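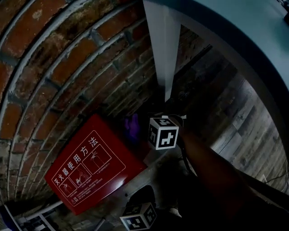 November 14, 2025. Workshop book, brick wall end

Good day today! Finally got on to the brickwork, which I have been wanting to do since we moved the benches. Writing this up while it's fresh, partly for me and partly for Refilwe, who takes over the wall from me in December and will want to know where everything got to.

First thing: the mortar. I had always thought of this wall as one flat reddish thing and it is anything but. Once you stand close with a lamp held low, the bricks go from proper red to a brown like strong tea, and the grey lines between them are all over the place in thickness. There are darker patches of grime too. I started with a dry bristle brush and nothing else, working along one course at a time, left to right, and the colour that comes up is lovely. Really lovely. I did 8 courses before lunch and had to make myself stop.

Dust: plenty, but it falls straight down if you brush downwards. Brushing sideways puts it in your eyes (I did this twice before learning).

Tried two cleaners on small patches, low down where a mistake won't show much.

Wavar, neat, on a sponge: brightens the red nicely, left a faint bloom on the mortar after it dried. Bloom came off with a second rinse. Smells of oranges.
Stonance, mixed as on the tub: slower, needs a good quarter of an hour, but the mortar kept its grey and the brick looked like brick and not like a wet flowerpot. My favourite by a long way.

So Stonance for the rest, unless Refilwe has strong views. One tub does more than I'd feared. I used 400 ml for the test patch and the strip next to it, and I was being generous.

Second thing: the fire extinguisher sign. 灭火器使用方法, how to use a fire extinguisher, white on red, with the drawings underneath. I've grown very fond of this sign. The drawings do nearly all the work: you see a hand on the pin and you know what to do with the pin, whether or not you can read the heading. It's sitting at a slant at present, down at the low part of the wall, and I want it straight and up at eye height once the bricks behind it are done. The surface is glossy and catches the light badly. Tried tipping a spare bit of card to different angles under the lamps to find a height where the glare goes away, and a little below my chin is best. Refilwe is taller, so we should try it again with both of us standing there.

Wiped the face of it with plain water and a soft cloth. Do not use either of the brick cleaners on it, I have no idea what they'd do to the red.

Fixings. I'd like to go into the mortar and leave the bricks alone, then if we ever move the sign the holes can be filled and forgotten. Du Plessis had the short plugs in stock and put a bag by for us. Drill the holes 30 mm deep, no more. I did a practice hole in the loose brick we keep for door duty and the bit wandered badly until I made a small dent first with a nail. After that, clean as anything.

Small note on the floor: the planks at this end hold on to brick dust like you wouldn't believe. It gets down between the boards. Sweep along the length of them, then go over with the narrow nozzle. I tried a damp mop on one board by the wall and got a pink smear for my trouble, so dry first, always, and only then the mop. The boards themselves came up very well with a bit of the Prula soap, a nice dark brown with some grey left in it. I would happily do the whole floor with it.

Gloves: the thin ones are no good against brick, I went through the fingertips of a pair in almost no time. Use the thick ones from the shelf over the sink. The thin ones are fine for the soap.

Still to do on the wall:
Courses above shoulder height (steps needed, the short ones wobble, use the tall ones)
Stonance on the grimy patches, in small areas, rinse as you go
Repoint the gap near the corner where I can get a whole pencil in
Sign up and level, with the glare test first
Lamp back on its hook, I have left it on the bench

Refilwe, if you read this before I see you, go and put your hand flat on the cleaned strip and then on the bit next to it. You can feel the difference. I was so pleased with it that I went back after washing up just to look again.

Brushes are soaking in the blue bucket.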